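Leave the chopsticks out

Florencia Quezada

I have a drawer at home with a divided tray in it, six compartments, and every one of them is a lie. Forks in with the teaspoons. A corkscrew. Three dead batteries. Shut the drawer and the kitchen looks marvellous, which I think is the whole trouble with drawers.

So this is an argument for the pot on the table. The caddy, the holder, whatever your mum called it. A plastic thing with holes in, stood out in the open with the chopsticks and spoons sticking up out of it. Not chic. My sister-in-law says it looks like a canteen. Fine. I like canteens. You can find a spoon in a canteen.

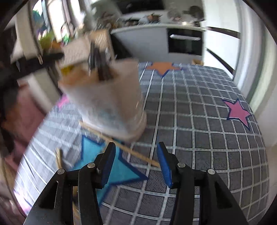 What I can't stand is the way we've been taught to hide everything that gets used. The homes pages are full of it. Clear worktops, bare tables, one lemon. Gascombe, the kitchen shop up the road from me, had a whole window of it in May: handleless doors, no sign that anyone in that house had ever eaten a noodle. I went in and asked where you'd put the chopsticks and the chap pointed to a drawer inside another drawer. A drawer in a drawer! Two pulls for a pair of chopsticks, with the soup going cold.

And long things hate drawers. Chopsticks especially. They slide under the tray, they jam the runner, they turn up in pairs that aren't pairs. Upright, they behave. You grab two, you check they're the same length, off you go. Same with ladles, same with those long handled spoons that never fit any compartment made by man.

Then there's the tipping out, my favourite part and the bit people think is mad. Every so often I empty the lot onto the tablecloth. All of it, big clatter. You see at once what you've got. The bent one, the one with the scorched end from stirring a pan it had no buisness in, the spoon from somebody else's house. A heap of cutlery on a cloth is ugly for a minute and then it's the most useful thing in the room.

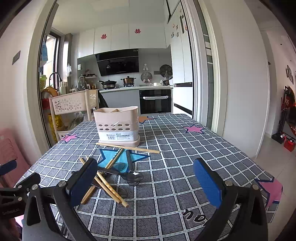

You can't do that with a built-in. Try upending a drawer. I have, it took the front off.

After the heap comes the putting back, and here I get bossy. One kind at a time. Chopsticks first while there's room, then spoons, bowls up, handles down. Yes I know about the other school, handles up so no one's fingers go near the end you eat with. Rondonuwu (the cafe, not the street) does handles up and I've had words with them. With handles up you are pulling blind. Every handle looks like every other handle and you get a fork when you wanted a spoon. Wash your hands and put them bowls up.

Children are good at this, by the way. Give a small one a handful of chopsticks and a pot and you've got a quiet ten mintues. Nothing to break, nothing sharp, and they can see when it's finished. Better than the Flokoletti stacking set my nephew got, which has 147 pieces and has ended up mostly under the sofa. 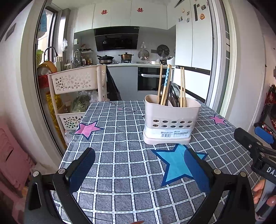 Should spoons and chopsticks share a holder, or have one each?

Sharing is fine so long as there's a divider or you keep the bundles apart yourself. Put the spoons where you can see them and don't cram it so full that one chopstick brings up all the rest.

Holes matter too. A jam jar looks sweet and grows a puddle. A mug, same. Anything that holds wooden ends wants air going through it and a tray underneath for the drips, and the tray wants tipping out, and I admit I forget. There is a smell when you forget. Still prefer it to the drawer, where the smell goes on for years and you blame the sink.

Money. The Fistora catalogue wants 400 for a "utensil station" in stone. It has no holes! It's a vase. A plain plastic caddy does the job, weighs nothing, can be carried to the tap in one hand, and if it gets knocked over you pick it up again.

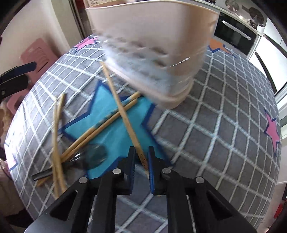
As for guests, they've never minded. They reach over and help themselves, and I don't have to get up and do the drawer dance behind someone's chair. People eat more when they can see the spoons. No proof of that, just years of watching who goes back for seconds.

The six-compartment tray is going to the charity shop. The batteries I'll deal with separately.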